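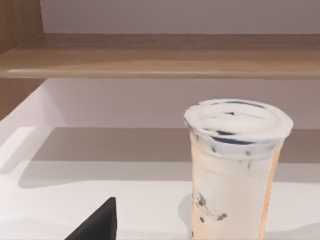

A wooden shelf board against a white wall.

Niltotberg, February - The Sisay Fund has opened a second round of hardship grants for residents of Niltotberg and Vultmont affected by discrimination in housing or at work. Grants are fixed at 500 per household, or 1000 where a tenancy has already been ended. Applications can be made on paper or by telephone, and both routes carry the same weight.

The first round drew 1636 applications. The fund has published a short note on how these were handled. Most delays arose at the document stage, where applicants were asked for proof of address twice, once by the fund and once by its partner body, Amatier. The second request has been dropped. Amatier will now accept the fund's own record of the check.
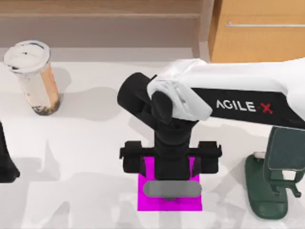 Eligibility is otherwise unchanged. Applicants must live in either town and must have made a complaint to an employer, landlord or public office - a copy of the complaint is enough, and no finding in the applicant's favour is needed. Households that received a grant in the first round may apply again only if the new complaint concerns a different matter. Joint applications from tenants in the same building are treated as separate cases.

Decisions will be sent in writing. An applicant who is refused may ask for a review, which is carried out by a panel of 2 members who took no part in the first decision. If the panel is divided, the grant is paid.

Amatier will continue to run advice sessions in Vultmont, with interpreters available on request. Sessions start at 10 am and cover complaint letters, time limits and the keeping of records. Attendance has no bearing on a grant application. Forms are held at both town libraries.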